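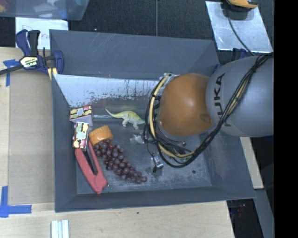
グリッパ比較ベンチ よくある質問

Haltport実験室で続けているビンピッキング用グリッパの比較について、見学の方や他部署からよく届く質問をまとめました。同じことを廊下で三回聞かれたら載せる、という基準で更新しています。最終更新は9月です。

何を比べているのですか

グリッパ三種です。Coltgate製の二指平行型、Momerの吸着型、それから所内で組んだ柔らかい指のもの(通称Aguiar)。アームはKUKA、箱も台も共通で、手先だけを付け替えます。「アームも変えて比べれば」というご提案は毎年いただきますが、変数を二つ動かして喜ぶのは報告書の厚みだけです。

試行は何回やりましたか

今期の集計対象は2540回です。うち2296回で物体を箱の外まで運び出しました。残りは、つかめなかったもの、つかんで落としたもの、そして二個まとめて持ってきて得意げに止まったものです。最後の分類は失敗に数えています。

成功率だけ見ればよいのでは

そう思って最初の報告を一行で書いたら、質問が一行では済まない量で返ってきました。小箱ばかりつかんで成功率を稼ぐことは簡単にできます。今は物体ごとに分けて集計し、最後の一個が残ったときの成績も別に出しています。

なぜ箱の中がぶどうや恐竜なのですか

形と硬さがばらけるからです。小さな箱は面が平らで、どの手先でもだいたい機嫌よく持てます。ぶどうの房はどこを房の端と見なすかで把持点が変わります。恐竜は脚と尻尾のおかげで、置き方を変えるたびに別の物体になります。おもちゃを経費で買う口実だという説もありますが、一度に買える数には上限があります。

オレンジ色のキャップは簡単そうに見えます

置き方によります。ふちを指で挟めるときは素直です。口が上を向くと、吸着型は吸う面を失い、穴の真ん中を吸い続けます。見ているほうがつらくなるので、三回続いたら次の物体に進む設定にしました。

ホチキスのような赤い道具は何を見るためですか

細長くて重心が読みにくい物の代表です。真ん中を持ったつもりでも、持ち上げると片側が下がります。カメラの推定どおりの中心が、重さの中心だとは限りません。Coltgateはここで力ずくの良さが出ます。Aguiarは持てるのですが、運んでいる間ずっとお辞儀をしています。

箱の壁が斜めなのはなぜですか

物が隅に張りつくのを減らすためです。垂直な壁の箱では、指の入る隙間がないまま終わる試行が多すぎました。斜めにすると、今度は壁に寄りかかった物が増えました。問題は減っていませんが、種類は変わりました。

壁の赤茶色の汚れは大丈夫ですか

評価には使っていない面です、と言いたいところですが、カメラからは見えています。背景差分が汚れを物体と間違えるかどうかは、汚れたままの箱で別途試しています。きれいな箱でだけ動く認識は、納品先で一週間もちません。

ケーブルが多すぎませんか

多いです。しかも手先の近くで垂れるので、姿勢によっては箱の中まで入ります。無線化の案もありましたが、電源の線が残る時点で、見た目の改善は半分です。現在は経路計画のときに手首の回転範囲を狭め、巻きつきを避けています。その代わり、届かない把持姿勢が増えます。束ね直すだけで解決する、というご意見は、束ね直した回数を数えてからお願いします。

箱はどうやって動かないようにしているのですか

台の端はクランプ、位置の目印は青い養生テープです。専用治具の図面もあります。図面は立派です。テープのほうが早く貼れるので、図面は今も立派なままです。

カメラはどこに置くのがいいですか

固定で見下ろす位置を標準にしています。手首に付ける方式も試しました。近くで見えるのは利点ですが、肝心のつかむ直前に手先とケーブルで視野が埋まります。固定のほうはアームが箱に入ると物が隠れるため、撮影はアームを退避させてから行います。一長一短という言葉を、この項目のために取っておきました。

制御側の設定は三種で同じですか

把持計画と移動速度は同じです。閉じる力、吸引の強さ、指先が触れたと判断するしきい値は、それぞれに合わせました。しきい値を完全にそろえた回も63回だけやりましたが、Momerには触れる指がないことを途中で思い出し、集計から外しています。

物の並べ方は毎回同じですか

違います。別の容器からまとめて箱にあけ、そのまま始めます。人が手で置くと、親切な人ほど間隔を空けてしまうからです。再現が必要な比較では、993番の配置を記録から復元して使います。全員が苦手な並びで、当番表でも人気がありません。

小さな金属の部品は取れますか

銀色の金具は一番の難物です。光るので奥行きの値が抜け、認識からは床の一部に見えます。照明を弱めると金具は出てきますが、ぶどうが暗く沈みます。照明を二段階にして二回撮る方法を試していて、結果は次の更新に載せる予定です。予定という語の強度については、過去の更新をご覧ください。

結局、どのグリッパがいいのですか

平らな小箱が中心ならMomer、硬い物と細長い物ならColtgate、ぶどうを形のまま渡したいならAguiarです。一台で全部と言われたらColtgateを選びますが、ぶどうの担当者には先に連絡を入れておいてください。

自分の部署の物でも試せますか

箱に入り、片手で持てる重さで、割れても泣かない物なら受け付けます。液体の入ったもの、刃のあるもの、借り物はお断りしています。申込票に物の名前と個数を書き、同じ物を二つお持ちください。二つ目が必要になる事情は、試行の際に説明します。

見学のとき箱に手を入れてもいいですか

だめです。止まっているように見えるアームは、たいてい撮影の順番を待っています。落ちた物は運転員が停止を確認してから拾います。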